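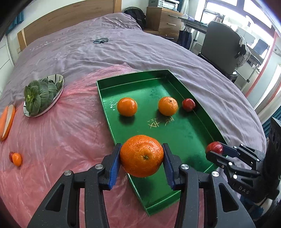 Gallery: Fruit and Greens on Trays and Plates

A mandarin is held just above a green metal tray of two oranges and a small red fruit, with bok choy on a round stainless steel plate to the left.

About the Gallery

The Wanik Household Collection holds 2,000 objects connected with the serving and keeping of food in ordinary homes. Most are in daily use by the families who lend them, and they are returned after each display. This page belongs to the section on trays and plates, which was prepared by Ngọc Triệu, with notes on the individual pieces by Ravindra Rana.

The section looks at the way fresh produce is set out before a meal or offered to guests. Families who contributed to the collection were asked which dishes they used for fruit, which they used for vegetables, and whether the two were ever mixed. The answers varied a great deal from one household to the next. Several families keep one tray for fruit alone; others use whatever is clean.

Notes on the Objects

The green tray. Catalog number 337. Rectangular, metal, shallow, with raised rims. The green surface is shiny and lightly scratched, and there are pale handwritten characters scratched into it toward the near end. No reading of the characters is offered in the catalog. Scratched or painted marks are common on trays lent out for weddings and neighborhood meals, where a great many similar pieces may be stacked together at the end of the evening. The tray came to the collection through the Kakov loan.

The fruit. The oranges are of medium size. The mandarin is larger than visitors sometimes expect – it has a glossy, dimpled peel and a small dark green stem stub still in place. The red fruit is small, round, and glossy, similar to a small apple or a jujube. The catalog lists it only as "red fruit, small."

The steel plate. Catalog number 252. Round, stainless steel, with a rim polished like a mirror. The bok choy has dark rounded leaves and pale stems, and a single head is enough to fill most of the plate. Plates of this kind are used at every stage of a meal in the lending households, from washing and sorting to the table itself.

The orange dish. An oval dish, standing partly on edge at the far left. It is listed as part of the same loan and has not yet been given its own entry.

The covering. A translucent pink plastic sheet is spread across the bed beneath the tray and plate. Plastic sheeting appears in many of the household records, where it is valued as a cover that can be wiped down and folded away.

Related Galleries

Bowls and Lidded Pots – the Quan loan
Baskets for Market and Garden – the Zurier loan
Cloths, Mats, and Coverings

Using This Page

Text from this gallery may be quoted in school and community publications with credit to the Wanik Household Collection. Requests to view the objects should give the catalog number and the name of the loan. The study room is open from 10 a.m. to 4 p.m. and closes for the whole of October. Corrections to the notes, including suggested readings of marks and inscriptions, may be sent to Ravindra Rana in care of the collection office.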